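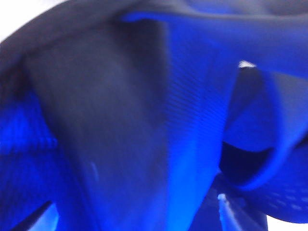
Brisstead Clothing Swap: Your Questions

What do I need to bring?
Up to 13 pieces, clean and ready to wear. Jackets, jeans, kids' stuff, scarves, that sweater you keep moving from drawer to drawer! If you'd hand it to a good friend, we want it.

Do I have to bring something to take something?
Nope. Come empty-handed if you like. We always have more clothes than people, and spring is the fullest season of all. Last April we had 600 pieces on the rails before the doors opened.

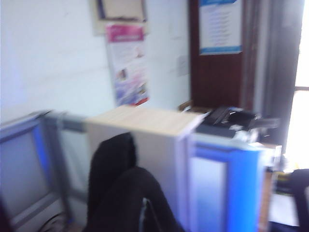 What happens to the leftovers?
Coats and blankets go to the Killau shelter first. Everything else rides over to Hoarau Mending, where they patch what they can and cut the rest into quilt squares (the quilts are gorgeous, go see them).

Can I try things on?
Please do! There are curtained corners at the back with mirrors. Wear a T-shirt and leggings and you can skip the line and pull things on right at the rail.

Is there somewhere to sit?
Yes, and you're welcome to stay put as long as you want. Plenty of people find one great coat and then chat for an hour.
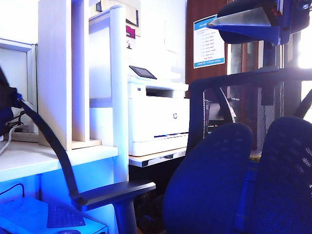

Blue mesh chair with a black armrest.

Do you take shoes?
Pairs only, with wear left in the soles. Tie the laces together so they don't wander off.

When is it?
Sunday, doors at 10 a.m. We let in 60 people at a time so the rails stay easy to browse, and the line moves fast.

How do I get there?
Take the Zarnden bus to the last stop and walk up the hill. Bikes can come inside.

Can I help set up?
We'd love that! Turn up at 8 a.m. and you'll be sorting sleeves and zippers in no time.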